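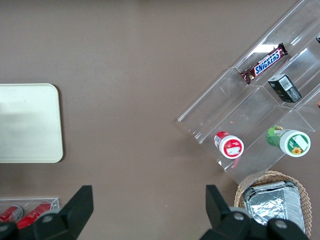 A reader's comment on the October post asked why a seller should accept a lower offer with fewer conditions when a higher one is on the table, and whether the advice given there served the agent more than the owner. The objection is a fair one and deserves a fuller reply than the comment section allows. The same reader added that a price is a price, and that everything else in the contract is paperwork.

The sale of the house on Estance Road, which closed this fall, is a suitable case. The owners have agreed to the publication of the terms. The property is a three-bedroom ranch of 2612 square feet including the finished basement, on a corner lot, with an attached garage and a roof of uncertain age. It was listed through the Skostness office and drew two written offers within the first review period.

The higher offer was subject to the sale of the buyer's present home, to a full inspection with the right to withdraw for any reason, and to an appraisal at or above the contract price. It also asked for 73 days to closing. The lower offer kept the inspection but limited it to structural, roofing and mechanical matters. It carried no home-sale condition, and its lender, Besent, had already completed its review of the buyer's income and assets. Closing was set at 40 days.

The owners took the lower offer. The difference in price was smaller than it first appeared once the carrying costs of the longer period were set against it: mortgage interest, property tax, insurance, and heat for a house they had already moved out of. A seller who wishes to make this comparison should write down the monthly cost of keeping the property, multiply it by the added time, and subtract the result from the higher figure. The exercise takes one sheet of paper. It does not put a value on the risk that the sale may fail altogether, and that part remains a matter of judgment.

A home-sale condition is not in itself a reason to refuse an offer. Where the buyer's present home is already under contract, with its inspection complete and its financing approved, the condition may add very little risk. Where that home has yet to be listed, the seller is in effect waiting on two sales, one of which is entirely out of sight. In the Estance Road case the other home was listed but had no offers. The seller's agent was right to ask for that information in writing before any reply was given.

Several readers have also asked about the so-called kick-out clause. Under such a clause the seller may continue to show the property, and if a second acceptable offer arrives, the first buyer has a stated period in which to remove the condition or step aside. The length of that period is open to negotiation. A clause of this kind was discussed at Estance Road and set aside, as the second offer was already in hand.

On the appraisal, some further explanation may be useful. If the appraised value falls short of the contract price, the lender will ordinarily base the loan on the lower figure. The parties must then renegotiate, the buyer must bring additional cash, or the contract may end under its own terms. An offer well above recent sales on the same streets should be read with this in mind. The three nearest comparable sales, all in the Van Damme subdivision, supported the lower offer comfortably and the higher one only with some generosity toward the basement.

The inspection produced one request, for replacement of the flashing at the chimney. The owners obtained a written quotation of $601 and credited that amount at closing. No other changes were made to the contract. It is the practice of this author to recommend a credit over a repair when the work is minor and the closing date is near, although some lenders place limits on credits and should be consulted first.

To return to the reader's question about whose interest was served: an agent paid on commission earns slightly less on a lower price and is paid sooner. Both facts should be known to the seller at the outset. Owners are entitled to ask for every offer in full, to have the terms set side by side, and to take the papers away overnight before signing anything. Contract forms and disclosure duties differ from state to state, and a real estate attorney should review any term that remains unclear.

The next post will take up earnest money deposits, including who holds them and the circumstances in which they are returned. Questions on that subject may be left in the comments.

Posted 2025-12-23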